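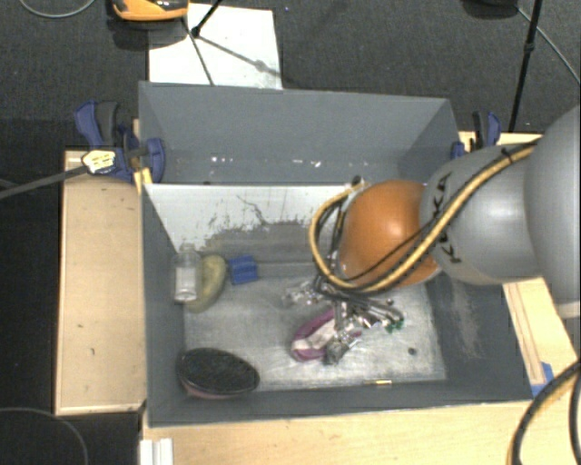

Minimum Order Quantities Should Be Printed on the Price List

Posted Sunday, December 18, 2022 by Lionel Besnard

A price list that omits the minimum order quantity is incomplete. I have held this view since I started buying fasteners and small fittings for Randwood, and the past year has made it firmer.

Consider a common case. A distributor lists a brass insert at a unit price that assumes a carton of 100. The buyer needs 18. The list shows one figure, with no break points and no carton size. The buyer sends a request, waits two days, and receives a quote in which the unit price is higher and a handling charge has been added. Both numbers existed before the request was sent. They were stored in the seller's system and could have been printed in two extra columns.

Sellers give two arguments for leaving them out. The first is flexibility. Gilles Barbier, who ran the order desk at Vadent for many years, told me that a published minimum invites customers to argue with it. I accept that some will. They argue now as well, only later in the process, after a clerk has spent time on the quote.

The second argument is that minimums change too often to print. This was reasonable when lists were issued on paper each September. Most lists are now files generated from a database, and a field that changes weekly can be exported weekly. Vineo's current list runs to 332 lines and shows carton size, minimum, and the first price break on each one. It fits on the same number of pages as the old version because the marketing column was removed.

There is a cost on the buying side too. Without minimums, small shops overstate what they need, carry the surplus for years, and write it off. Catinca Sandu at Brannigan has suggested a voluntary standard: pack size, minimum, and surcharge below the minimum, in that order, directly after the part number. I would put the surcharge last, after the unit price, so that older import templates still work. Apart from the column order, I support her proposal and will use it in our own list.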